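Bench tidy, continued

Wiped the table top down again before starting. The white and greenish marks along the front edge and in the middle are into the surface now and I've stopped scrubbing at them. Zahira wants it sanded back. I'd sooner leave it until the new top comes from Warkine.

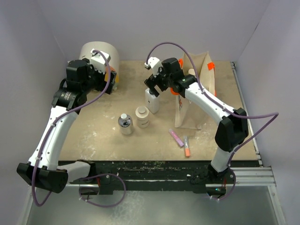 Iltness, October

Big cream-white container is against the back wall on the left and can stay there for now — Sugeng still has to say what he wants kept in it. Black strip along the front is scuffed but sound.

Bottles and the bag next. Labels to be redone at 20 mm so they can be read from the door. Old list said 825 for the shelf code, should be 200. Corrected in the book.

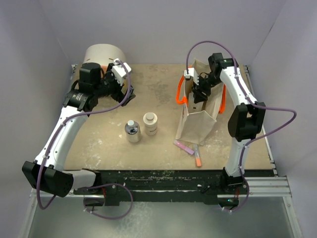
Bottles and bag on the table, wear marks round them.

Darker stains towards the upper middle didn't shift with soap. Ifeanyi suggests white spirit, will try a corner first.

To do: ask Arif for 7 more lids, and find out who has the good brush.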